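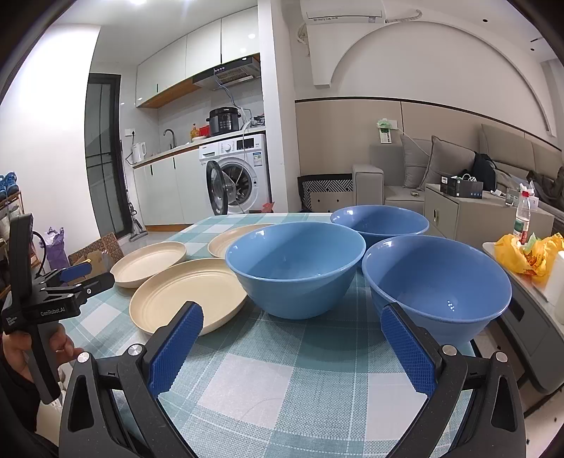 The question of whether machines are ready to take on household work has been put to me several times since my post of 7th January on dishwashers, and I undertook then to answer it at proper length. I shall limit myself to the table and the sink, these being the chores for which I am asked to give an opinion most often. A meal for a small household leaves behind very little by the standards of industry. On a table such as this one, with three plates and three bowls on a checked cloth, a person would be finished before the kettle boiled. The same table contains most of the difficulties that remain unsolved.

I should state my position at the outset. I worked for 12 years in the packing hall of Hwang, where we handled boxed glassware, and I retired from there in April of last year. I am not an engineer. I was responsible for deciding which stations could be given to a machine and which had to stay with the staff, and I was wrong in both directions more than once. Readers who want technical detail should look elsewhere.

What machines do well

The shop floor is the easier case. At Hwang the cartons came down the line at one height, facing one way, and the arm that lifted them onto pallets seldom required attention. It had been installed by Brostetti, and their engineer visited us twice a year. The arm did not know what a carton was. It knew where a carton would be, and the building had been arranged so that this was always true. A great deal of what is described as automation consists of arranging the building.

Households have accepted some of this already. The dishwasher is a machine that does a chore very well on the condition that a person brings the chore to it and places it in the rack. The washing machine makes the same bargain. My own robot vacuum, an Olance, performs acceptably in the hall and poorly in the dining room, where the chairs have to be lifted first. I lift them. When I recorded my own time over a month, I found that the vacuum had saved me less than I would have guessed, although the hall has certainly never been cleaner.

What remains difficult

The part left over is the part between the appliances: picking things up, turning them over, carrying them, and putting them down in the correct place. It is the part for which no one has had to write instructions, as every adult already does it.

Consider a bowl. A plate lying flat offers only a thin edge close to the cloth, and a pair of fingers must get beneath it or pinch it from the side. A bowl presents its rim more generously, but as soon as it is held by the rim its weight hangs to one side. A person corrects for this with the wrist and with the second hand, and does so while talking. If there is a spoonful of soup remaining in the bottom, the person has already noticed and is holding the bowl level.
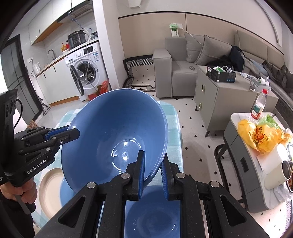 The second hand deserves more attention than it receives. In the packing hall we tried on two occasions to replace a two-handed station with a single arm and a fixture to hold the piece. The fixture worked for one shape of glass. When the order changed to another shape, we needed another fixture, and after some weeks we had a shelf of fixtures and a member of staff whose main duty was to fetch them. The station was returned to its former arrangement, and the fixtures are, to my knowledge, still on the shelf.

There is also the matter of surfaces. A glazed bowl is smooth, and a soft pad that holds it securely when dry may let it slip under a film of grease. A tablecloth moves if something is dragged across it. Bowls that stand close together must be approached from whichever side is free, and the free side changes every time something is taken away. None of this is difficult for a child of eight. All of it has to be learned by a machine from somewhere, and the usual source at present is people doing the task many times over, in ordinary rooms, with tools shaped like the machine's own fingers. I find this approach sensible. Our best trainers at Hwang taught in the same way and used very few words.
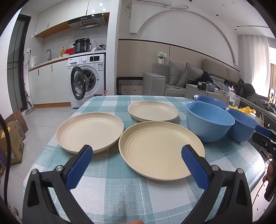
Plates, bowls and a checkered cloth, with the kitchen behind.

A reader, Sølve Lindholm, wrote to object that I set the standard too high. His argument is that a machine which clears a table slowly, and which leaves the awkward items for its owner, would still be welcome in many homes, in particular those of people who cannot stand for long. I accept the point and have amended my view to some extent. My late mother would have been glad of such a machine at almost any speed. She would not have been glad of one that broke a bowl a week, and I would ask any firm offering a household robot to publish that figure before it publishes any other.

On the question of cost I can say less. The kitchen cart sold under the name Clerutine, which carries dishes from one room to another but does not load them, was offered to me at 225 dollars for a trial period. I declined. It required me to place the dishes on it and then to remove them, and my kitchen is roughly nine steps from my table.

My answer

For the shop floor, machines are ready wherever the work can be made to arrive in the same way each time, and managers should expect to spend more on the arrival than on the arm. For the home, the single-purpose appliances are ready and have been for a long time. A general machine that clears the table, rinses what needs rinsing and puts the bowls back in the right cabinet is in my judgment not yet ready, though the movements themselves are closer than I believed when I left Hwang.

Correspondence on this subject is welcome through the usual address. I would be particularly grateful to hear from anyone who has seen a machine handle a stack of wet plates outside a demonstration. The next post will return to the subject of dishwasher racks, on which several letters remain unanswered.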